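As cartas da manhã

Lộc Khổng tira uma carta todas as manhãs, antes do café, e escreve num caderno o que ela lhe diz. Começou em abril, quando comprou em segunda mão o baralho Flomura, e já vai na página 185.
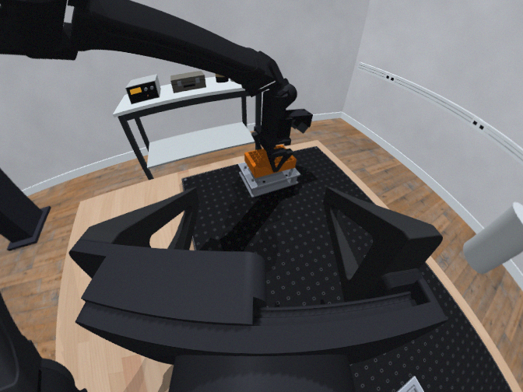 Dois braços à mesa, um deles junto ao bloco laranja.

O método aprendeu com a professora Hoàng, que dá consultas há 35 anos. Ela pede só uma pergunta por dia, feita em voz baixa. Quem pergunta duas vezes a mesma coisa - e eu faço isto muitas vezes - deve guardar o baralho até ao dia seguinte.

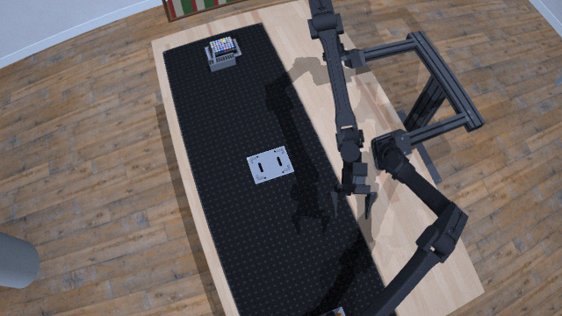
Quando a carta sai invertida

Muitos leitores têm medo da carta invertida. Para Lộc, ela fala de uma coisa que amadurece devagar. A Torre invertida, por exemplo, pode ser uma mudança que já aceitámos por dentro. No círculo Gurnitz, onde ele lê para 40 pessoas, esta interpretação ainda provoca discussão.

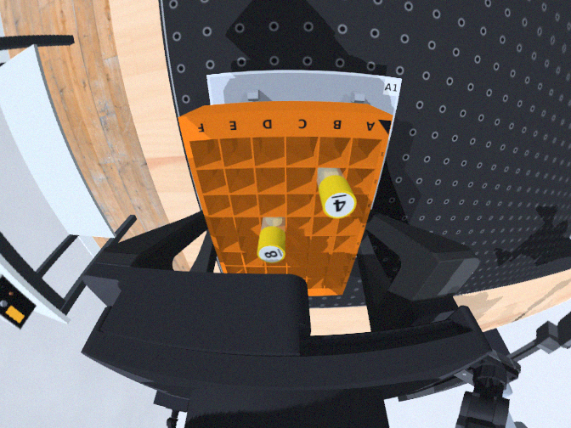 As letras de F a A, viradas ao contrário, e dois frascos de tampa amarela.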